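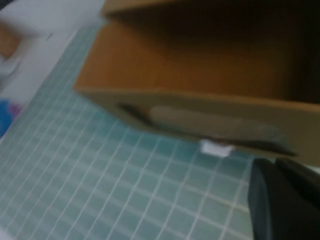
## Gravitz Onus practice mute for double bass

The Onus is a clamp-on bridge mute for upright bass, made for players who need to work on walking lines or arco passages late in the evening. It fits standard 3/4 and 4/4 bridges and weighs 54 g. Pizzicato keeps its attack, while the bowed sound drops a good deal further.

To fit it, slide both jaws over the top of the bridge between the D and A strings, then tighten the thumbscrew until it stops rattling. It comes off in a few seconds between tunes. 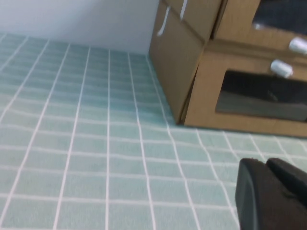
Jekitz wrote to us after using one in a trio rehearsal: "The low E stays clear, but I'd leave it off for anything with harmonics." We agree about the harmonics. They come out thin with any mute of this weight, and the Onus is no different.

The jaws are lined with replaceable felt. With daily practice a set lasts almost 8 months, and spare felts are sold in packs of 2. 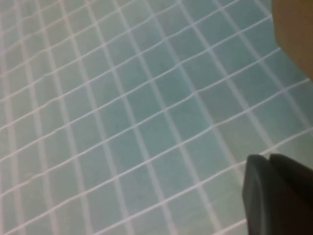 Players with a bridge pickup should check the clearance first. Wing-slot pickups are fine. Anything mounted on the top edge will get in the way, and for those we suggest the Wysocka tailpiece mute.

Returns are accepted within 30 days if the felts are unmarked. Orders placed before noon on Friday leave the same day.

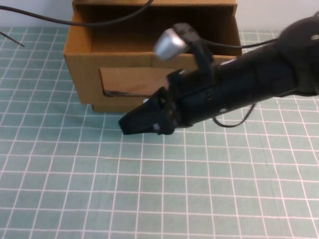
*Open box and gridded mat*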